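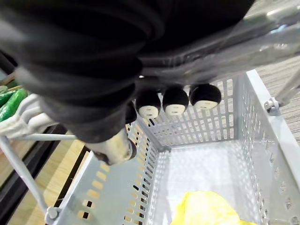
I went to the Grumoleck open day in Diltley mostly because my sister-in-law had a spare ticket and I had a free morning, and I came home with four pages of notes and a parking stub, so I figure I may as well turn the notes into a review. I run a small grocery with a produce section that takes up more of my day than everything else in the store put together. When somebody tells me a machine can pick vegetables into a basket, I'm going to drive out and look at it.

The machine is called Murneo. It's a two-armed robot that fills customer baskets from a produce display, and Grumoleck wants to lease it to stores that do a lot of pickup orders. The open day was in the Chiu building, the long brick one behind the post office (go past the first entrance, that one's for deliveries, and I went in it, and a very nice young woman with a hand truck walked me all the way back around). Admission was $18 and included coffee and a cinnamon roll. The cinnamon roll was excellent. I mention it now because I have some complaints coming and I'd like the bakery kept well clear of them.

## What you get to watch

Murneo works at a wooden display set up like the one in any produce aisle, with compartments, and the vegetables are artificial. I'll admit my heart sank a little when I realized. I had pictured it handling real tomatoes, with everything that can go wrong with a real tomato. But they are good fakes, the napa cabbages especially, and there's a decent spread of shapes for it to deal with: round things, long things, leafy things, bunches of green onions. The basket sits on the floor, on the carpet, in easy reach of both arms.

The demo starts with an order being read out, and then the robot goes to it. Ours had cabbage, two carrots and a cucumber on it. From the reading of the order to the last item took nine minutes. I have a high school kid who does the same order in under one, while telling me about his fantasy football team, so we're a good long way from anybody losing a job over this. Still, I watched all nine minutes without once looking at my phone, and so did the man beside me, who had told me in the coffee line that he'd only come for his wife.

It's the hands that hold your attention! I had expected pincers, I suppose, something like the claw machine at the bowling alley. These come down over the food slowly with the fingertips spread, and then there's a pause, and then they close. The pause is long enough that you start leaning forward in your chair. On the first carrot it closed, opened again, shifted over maybe the width of a thumb and closed a second time, and half the room breathed out together. I've seen customers do exactly that with avocados.

## Getting up close

After the second demonstration they switched everything off and let us come up in small groups, and if you go to one of these, please don't leave before this part. Several people did, I think because there was a line, and they missed the best fifteen minutes of the day.

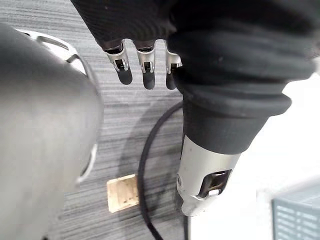
I got to ask about the gloves, which was the first thing on my list. I handle produce all day and I go through gloves like tissues, so I wanted to know how often they're changed, whether they go in the wash, and what happens if a bunch of wet kale gets them soaked. The engineer I asked was patient with me. The gloves are knit, they pull off, and a spare set comes with the lease. On the wet kale he said they hadn't tried it yet, and I liked him for saying so. I'd still want an answer before I signed anything. Our greens get misted every half hour, and I can't see fabric being happy about that for long.

I also asked how you clean around the joints. There's a ribbed sleeve down by the wrist with folds in it, and I took one look at those folds and thought about beet tops and potato dirt. Their answer was a soft brush and a damp cloth at the end of the shift. Fair enough, that's what I do with the register, but I'd want to see it after a week of real potatoes.

Then cables. I'm probably going to sound like my mother here, but there was cable on the carpet near the robot and I noticed it right away, the way I notice a grape on the floor from three aisles off. In a demo room with everybody on their best behavior it's no trouble. In a store with carts and toddlers I'd want every bit of it covered or run overhead, and I told them so. They wrote it down, or at least they wrote something down.

## How it does with different produce

I stayed for the third run too – I had only meant to stay for two – and by then I'd moved to a chair on the side where you can see down into the basket. I recommend that side. From the front rows you mostly see arms.

Cabbage is where Murneo looks most at home. It's a good size for the hand, and the robot lifts it out, carries it over and lowers it instead of letting it drop, and I nearly clapped. I've had grown adults working for me who never learned to do that.

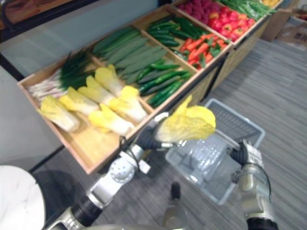
*A napa cabbage in the left gripper, held above the basket.*

Carrots were all right once it had settled on where to take hold. Cucumbers gave it more bother. It went for one, came away with nothing, went back, and got it the second time. The zucchini it did cleanly. I was hoping somebody would ask for raspberries, and eventually a lady in the back did, and the presenter laughed and said they weren't on today's list. Well, I'd have liked to see it try, even if it went badly. I've been bringing in soft fruit for a lot of years and it goes badly for me too, sometimes.

What I couldn't judge at all is whether it can tell a good vegetable from a bad one. With artificial produce there's no such thing as a soft spot, and every cucumber on that display was as nice as the next. My pickup customers will forgive a late order sooner than they'll forgive a slimy cucumber. I asked whether it would learn that, and the answer was long and friendly and I wrote down "working on it."

## The money

They handed out a price sheet at the end, and I was glad to see actual numbers on it, after years of trade shows where you have to give your email address to three different people to find out what a label printer costs.

- Lease: $639 a month, service visits included
- Setup and staff training: $3349, paid once

The lease is less than I'd guessed. The setup charge made me sit back down for a minute. It covers moving it in, fitting it to your display, and two days of somebody teaching your people, and for a bigger store I can see that being reasonable. For mine it's a new cooler door. And at the speed I saw, I couldn't run the pickup orders on it anyway. It would have to work through the night to be ready for the morning, and somebody would still be going through the baskets at six with a critical eye, and I know who that somebody would be.

## The visit itself

Very well run, on the whole. People were welcoming, there was no hard sell, and no question got brushed off, including some of mine that went on a bit. The sound was poor. The presenter has a soft voice and no microphone, and anyone past the third row was guessing. There weren't enough chairs for the first run, although by the third there were plenty. I'd also like them to put the order up on a board where everyone can read it, so you can follow along and know what it's reaching for. Half the fun is guessing which cabbage it's going to pick, and I was right only once.

Bring a sweater. The Chiu building was chilly in October and I can't imagine it's any cozier in January.

**Murneo, for a store my size:** three out of five. I liked it a great deal more than I expected to and I'm not going to lease one this year. If they get it faster and show me a wet bunch of kale, I'll look again.

**The open day:** four and a half out of five, and I'd take off less than that if somebody finds a microphone. They said there'll be another one in the spring, same building, same price. I've already told my high school kid he's coming with me, on the clock, and that he can bring the football team along as long as he keeps it to himself during the demonstration.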